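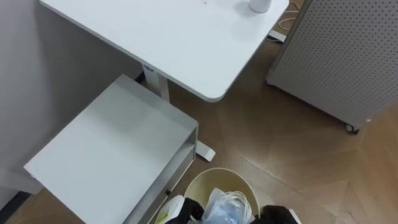 Speaker notes: Emptying the Trash, and Other Things We Said Would Take a Month
Watska student robotics club, 20 minute slot plus questions

Slide 1. Title

Wait for the door to close. Say who we are. Say the club meets in the evenings and that we are students, so that expectations settle where they belong.

Opening line: "Last year we entered the Clomine household challenge, and we picked the wastebasket because it looked easy." Pause. If they laugh, good, they've built something before. If they don't, carry on at the same speed.

Slide 2. What the task is

Read it off the slide, it's short. The robot goes up to a wastebasket, deals with the bag inside it, and leaves the wastebasket standing. The rules don't say what kind of bag. We spent one whole meeting on what "deals with" means, and in the end somebody emailed the organizers, who said it meant deals with.

Other teams chose folding towels. We felt sorry for them for a while.

Slide 3. Why a bag is a rotten object

Slow down for this one, it's the part people ask about later.

A cup has a shape. You can measure it on Monday's code and it's still that shape after dinner. (Change that, sounds like I'm blaming one person's code.) A thin plastic bag has a different shape every time something breathes on it. It shines in odd places, you can partly see through it, and our depth readings come back full of holes wherever the plastic is. Early on the software was quite sure the bag was a kind of fog.

Then there's the rim. To get at the bag you have to go over it. To go over it you need to know where it is, and a pale rim against a pale bag is not much to go on. The first month was mostly us knocking over wastebaskets in a very controlled way.

Skip the clip if the projector is acting up. Everybody can imagine a wastebasket falling over.

Slide 4. Gerel

Gerel is our control program. It takes a person's arm movements and passes them to the robot, and it saves everything so we can train on it afterward. It was named at the end of a long night and the name has been defended ever since by people who can't remember what it meant.

One person drives, one person watches the bin, one person stands at the stop button looking bored. The bored person is the most important of the three and should be thanked on stage. Do thank them.

Mention grippers and hands here. Grippers pinch. They're simple to drive and there isn't much they can do wrong, apart from missing. Hands with fingers can hook over an edge and hold on to a fistful of something, and each finger is a fresh chance to catch on the thing you meant to leave alone. The club is split on which is better. I have a view and I'm not sharing it until the questions.

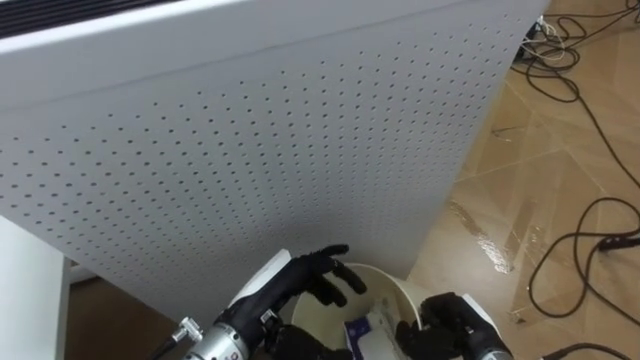
Getting one arm to reach in while the other one stays out of its way took us longer than everything on the last two slides put together. People do it without thinking. You steady the bin with one hand, you dig with the other, you're on the phone the whole time. Put the same job through Gerel and the driver starts talking to their own elbows.

What helped was dull. We slowed everything down. We made both arms stop at the same waiting spot before going in. We banned the driver from correcting a bad grab halfway, since all those corrections went straight into the training data and the robot learned to dither.

Slide 5. Numbers

Say these clearly, someone will write them down.

We recorded about 200 runs. We kept 38 of them. Let that sink in, then explain that the rest weren't all failures. Plenty of them got the job done in a way you wouldn't want to teach anybody.

If asked about the success rate, say it depends on the bag, and then admit that this is what everyone says.

Slide 6. Things that cost us time

Cables. Tape them down before you start and then go look again, because chairs exist.

Desks. We did our early practice in the middle of an empty floor in the Hakim building and were very pleased with it. Move the bin next to furniture and half of the arm paths we'd tuned were suddenly no good.

Light. Shiny floors fool cameras. We wrote a clever filter for it. Closing the blinds worked better, and the filter is still in the code because one of us is fond of it.

Putting the bin back. For every run, a human resets the bag. After enough evenings the human resets it exactly the same way, very neatly, and then the robot only knows neat bags. We now have a rule that you must scrunch it badly. New members are good at this.

Slide 7. What we'd do differently

Start with 4 kinds of bag, and mix them from the first evening. Throw away bad runs the same night, while you still remember why they were bad. Label the files. I mean it about the files.

Slide 8. Questions

Leave the contact slide up. If no one has a question, ask the towel team how theirs is going.

Bring own clicker.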